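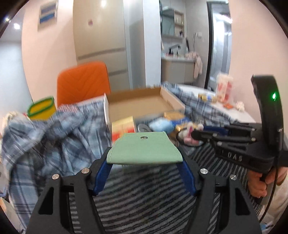 The Tray Project: small things on a shared table

Household Design 2, Cullton, spring term
Group: Caroline Lyimo, Lalit Rana, Charalambos Christodoulou
Supervisor: Sabine Gerlach

1. What we wanted to find out

Whether one shallow cardboard tray is enough to keep a shared table usable. No drawers, no labels, no bins with lids. Just the tray. Original plan was three kinds of container but we dropped that in week two, too much for the time we had.

The table is the round white one in the shared room. People eat on it and work on it, and they leave clothes on it. Small stuff ends up under the clothes and then somebody is looking for it at 8 in the morning.

Question as handed in: does a tray with low sides change where small objects get put down, and can they be found faster afterwards?

2. Background, short

Read two things for this. The Türkmen chapter from the course reader on "landing spots", meaning the place where your hands empty out when you come in. Main point we took: a landing spot has to be closer than the alternative or people won't use it. Second was the report from last year's Ostetness group, who did shoes in a hallway. Their setup was bigger and they had more people, so the results don't compare well, but we borrowed their log sheet and changed the columns.

3. Setup

Tray: a cut down cardboard box, white outside, plain brown inside. Cost nothing. We looked at a molded desk tray from Flelport but it was too deep, you can't see the bottom without leaning over it.

Place: on the table itself. Caroline wanted it by the door. We tried the door for the first few days and it got used for mail only, so it moved.

Rules for the household:
- small things go in the tray if you are done with them for now
- clothes do not go in the tray
- food and drinks do not go in the tray
- if it's full, take your own things out, don't pile

Log: whoever passed the table wrote down each small object and where it was. In tray, on table, under cloth, other. One line per object per check. Also a search test, see section 5.

4. What ended up where

283 lines in the log altogether. Of those 219 were "in tray". The remaining 64 are split between the other three columns and mostly they are "on table". We had hoped for less under cloth but it never went to zero.

Flat things did best. Wallets, pouches, card holders, packs. They lie down, they don't roll, you drop them and they stay. Soft things with a loop or a ring also OK, they get hooked over each other which is either good or bad depending on who you ask. Lalit counts it as good (you pull one, you get both). I would say bad.

Small upright boxes were a suprise. They tend to stay standing next to the tray instead of in it. Charalambos thinks it's because a box standing up already looks put away. We didn't test that. Could be a project on its own.

Tissues: never in the tray, not once, and they shouldn't be. They need a bin within reach of the table. Noted for the recommendations.
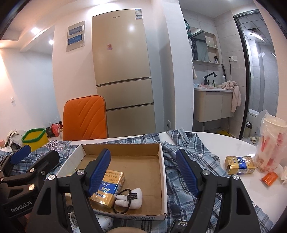

Fig. 2. Cigarette pack and tooth keychain in the tray, second pack standing on the table beside the orange box.

Cloth is the real problem. A shirt spread over the table covers more surface than everything else together, and anything put down on it moves when the shirt moves. Checked fabric is worst for searching. Your eye goes to the pattern. A pale thing on a pale check is close to invisible until you lift it, and we wrote "under cloth" at least once for something that was lying on top in plain view. Corrected later. Striped fabric somewhat better but we have too few lines to claim it.

Charging cables and the power strip we left out of the log. They live there, they don't get put down and picked up the same way. Sabine Gerlach asked about this at the midterm and she's right that they take up space. If we did it again there'd be a column.

5. Search test

One person names an object, the other finds it, third one has the stopwatch. 200 tries, half with the tray in use and half with the tray taken away and the things put down wherever. Prasert Noiphan from the parallel group did some of the searching so it wasn't only us, because by then we knew the table too well.

With tray: faster, clearly, for flat objects. For soft objects faster but with a lot of spread. For upright boxes no difference, they're easy to see anyway.

The full times are in the spreadsheet attached. One row is wrong, the stopwatch was still running from the one before. It's marked.

6. Problems

- Low sides mean things get flicked out when someone drags a sleeve across.
- Cardboard picks up stains. The brown inside hides it, the white outside doesnt.
- Plastic sheets and bags from shopping get put down over everything. No category for that in the log, we put it under "other" from May on.
- People in the household knew they were being logged. Probably tidier than normal, no way round it.
- Drinks in carrier bags. Someone puts the bag down right by the tray and then there's no room to reach in. Came up a lot in the afternoons.

7. Recommendations

Keep the tray on the table, not by the door. Keep it shallow. A second spot for clothes, and this matters more than the tray does: the back of a chair is fine, or a hook. Small bin near the table for tissues and wrappers. Empty the tray once a week and give things back to whoever owns them.

If the course runs this again, start with the cloth. We spent too long on the tray and only saw in the last weeks that the shirts decided most of the results.

8. Who did what

Caroline: log sheet, section 2, moving the tray. Lalit: search test, spreadsheet. Charalambos: sections 3 and 4, cut the box. Section 6 all of us, the night before the deadline.

Attachments: log sheet (blank), log sheet (filled), search times.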